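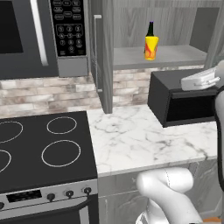
Notebook, October – sim kitchen, house rules for running episodes

Writing this up on Friday after lunch while the last batch churns, mostly so I stop answering the same question in three different chat threads. Dirk, this is the thing I promised you. Suqin, please scribble over anything I've got wrong about the logging, you know it better than I do.

Where we're at: the bottle task in the upper cabinet is the one we've been fighting over. Bottle on the shelf, cabinet door open, counter clear, cooktop clear. It looks like the simplest setup in the whole kitchen set and it's caused more arguments than all the drawer tasks put together. The Giltville people ran it, we ran it, and our numbers didn't line up at all. Wyn and I spent most of the morning going through both sets of configs side by side (thank you Wyn, I owe you a coffee and probably a sandwich as well) and nearly all of the gap comes down to habits nobody had written down. So, writing them down.

Start state

Door angle gets set in the config and saved with the episode. Please don't drag it open by hand in the viewer and hit go. I did exactly this for two weeks and I'm a bit embarrassed about it. A door standing out at ninety and a door standing out at seventy-five are different tasks as far as the arm is concerned, it either has room to come in beside the door or it has to go around.

Counter and cooktop stay bare for the baseline. Clutter is its own condition with its own name. If you want a pot on the burner for your own curiosity, go for it, but save it somewhere that isn't the baseline folder!

The bottle position is jittered by the seed and nothing else. Kaan found a script that was also nudging the arm base, which explains the odd cluster of failures in his plots. That's been taken out.

Seeds

Every comparison uses the same 50 seeds. I know 50 is small. We talked about 700 and Dionysis worked out how long that would tie up the shared machine and we all went quiet. The compromise is 50 for day to day work and the full 700 before anything goes outside the group.

No swapping out a seed you don't like. Seed 536 is horrible, the bottle ends up in an awkward spot and everybody's policy hates it – it stays in. If you think a seed is actually broken (object inside a wall, that kind of thing) then tell the group, and if two of us agree it goes on the excluded list for everyone, old results included.

What counts as a success

This was the big one. Giltville were counting it once the fingers closed and the bottle lifted off the shelf. We were counting it once the bottle was standing on the counter and the gripper had let go. Both perfectly reasonable, and totally useless next to each other. From now on:

Bottle upright on the counter, gripper open, and nothing moving for 40 steps. All three or it's a fail.

Lift only gets logged as a separate column, so we can still talk to Giltville about their number. Please don't call it a "partial success" in write-ups, call it lift.

Contact

I'd like us to be stricter here than we've been. The arm lives pretty close to the counter and the countertop appliance at the back, and in sim it costs you nothing to lean an elbow on something. Some of the clips I watched this week had the forearm skating along a surface the whole way, finished with a lovely gentle place, and got a green tick. On the Pidmont cell that would be an emergency stop and a very grumpy Suqin.

So: any contact between an arm link and a fixture gets logged with peak force. Over the limit, the episode ends and it's a fail, same as the real cell. Fingers touching the shelf is allowed. Fingers touching the cabinet door is allowed but logged. Whole hand against the microwave, no.

I've copied the force limit across from the Pidmont safety sheet instead of making up a sim one. If the sheet changes, the config changes, and whoever updates one is on the hook for the other. (Dirk, you asked if we could loosen it for early training. Yes, for training. Never for eval.)

Watching the episodes

Numbers first, then look at ten fails and ten passes, picked at random, with your own eyes. Don't only look at the fails. The skating-forearm business was sitting in the passes for ages and I'd never have found it if I hadn't been procrastinating.

Keep the camera where the config puts it when you save clips. I know it's tempting to spin it round to a prettier angle, but we can't compare clips across people otherwise. Make a second clip if you want a pretty one.

Naming

task, condition, policy, seed list, your initials. In that order, lower case, underscores. I've got a folder called new_new_final_USE and I've been asked to set a better example, fair enough.

Still open

Texture and lighting changes. Wyn reckons we should fix the kitchen style for baseline and vary it only in the robustness set. Kaan wants it varied everywhere. I lean towards Wyn but I can see the argument and I'd like to run it both ways before we dig in.

Time limit per episode. Ours and the Drurnberg one don't match and I haven't worked out which is older.

Whether closing the cabinet door afterwards should be part of the task. My vote is make it a new task and leave this one alone.

Batch has finished while I've been typing. Rerunning the old checkpoint under the new rules next, and I fully expect our number to drop. Will paste the table in under this entry.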